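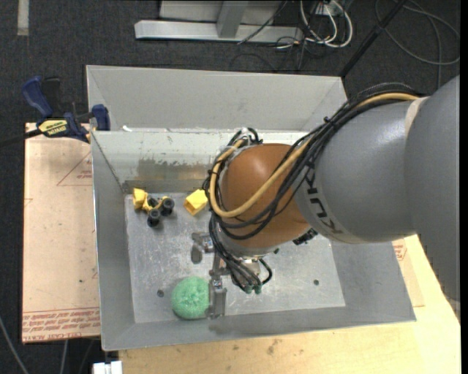

Keeping Apples Without a Fridge
Final project report, Food and Storage elective, Caltden
Zhuoran Bai
Sat 17 August

Background

My aunt rents a house outside Lomeck with two old apple trees and a root cellar under the back porch. Every fall most of the apples go bad before anybody eats them. She puts them in a big cardboard box and by winter the bottom is mush. So the question was pretty simple. Does it matter how you pack them, and is any of the old advice worth the trouble?

The old advice mostly comes from a pamphlet I found in the cellar itself, put out by the Charvát nursery, no year on it. It says wrap each apple in paper, keep the skins from touching, keep potatoes far away, and "look them over often." Doesn't say what often means.

Apples

The trees are Brundard, a late variety, thick skin, kind of sour when you pick it and better after a few weeks. Supposed to be a keeper. I only used these. Would have liked to compare with a thin-skinned kind but I ran out of shelf.

Picked the first week of November, dry day. Left out any with a bruise, a worm hole or no stem. I tried to use apples close to 200 grams each so size wouldn't mess things up, but that got hard toward the end and a few smaller ones went in.

Method

4 ways of packing, same cellar, same shelf.

Loose in a cardboard box, piled up. This is what my aunt does.
Single layer on a tray, not touching.
Wrapped one by one in newspaper, stacked in a box.
Packed in dry sawdust, stacked in a box.

I went down every 2 weeks and checked all of them. Anything soft, moldy or leaking came out and got written down. I also weighed the same 5 marked apples from each group every time, to see how much water they lost. Kitchen scale, not a fancy one.

Thermometer on the shelf. The cellar stayed cold but not steady – warmer whenever the furnace ran hard, since the duct goes along one wall. More on that below.

Results

The loose pile did worst, no surprise. The first rotten ones were at the bottom where the weight is, and then the ones touching them went next. By the time you can smell it you've already lost the neighbors. I did pull the bad ones out at each check, which my aunt does not do, so in real life it would of been worse.

The tray was good for rot. Hardly any spread from one apple to the next. But those apples dried out the most. Skins went wrinkly and a little greasy feeling, and the marked ones lost more weight than any other group. Still fine for pie. Not great to bite into.

Newspaper did the best overall. Some rot, but it stayed inside its own wrapper most of the time, and the skins stayed tight. Downside is checking. You have to unwrap every single one or squeeze it through the paper, and squeezing is how you make bruises. By February I was really tired of newspaper.

Sawdust kept the weight almost as well as the paper. Two problems. One, the taste. My aunt, my roommate and me all picked up a woody flavor, stronger near the skin. Two, when one did rot the sawdust around it got damp and clumped and I didn't find it until I dug everything up.

Taste test was small and not blind, so don't put to much weight on it. Everyone liked paper first. Tray and loose pile were close. Sawdust last.

Problems

Missed one check completely because of finals. The next one has a jump in it that is probably just two checks' worth of rot showing up together.

The furnace thing. The sawdust box ended up at the warm end of the shelf and I didn't notice until January. Should have rotated the boxes from the start. I moved them after that but the early numbers for sawdust might be unfair.

Newspaper ink. It came off on some skins. Washed off with water, but somebody should check whether plain packing paper works the same.

I also never tested the potato rule. There weren't any potatoes down there.

What I'd do

For a house with a cold cellar and a normal person's patience – wrap the good ones in paper for late winter, put the rest on trays and eat those first. Skip the sawdust unless it's free and you like the taste. Take out the bad ones whenever you go down for something else, don't wait for a schedule.

Next year I want to try a damp towel over the tray group for the wrinkling. My aunt has already said I can use the shelf again if I bring my own boxes.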